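July 28, 2019

Oil test, day 3. Goel batch on the beech offcuts still tacky at 35 hrs, can says dry in a day. Humidity in the shop probaly. Left the window shut and the fan on low.

Drekgate wax went on fine, two thin coats, buffed after 40 min. Sanded to 600 first, no point going finer. Vaida Kütt wants the same on the Fliltport samples, told her wait til the Goel is sorted.

Color to aim for is the honey orange of the square tiles, bit warmer than the table top.
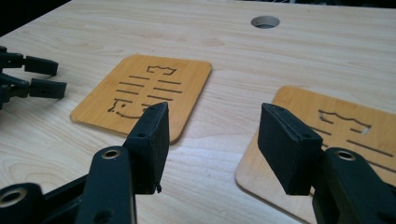
To do
- new rags, old ones in the water bucket!!
- weigh the Gedum can, was 1137 g in March
- ask Vaida abuot thinner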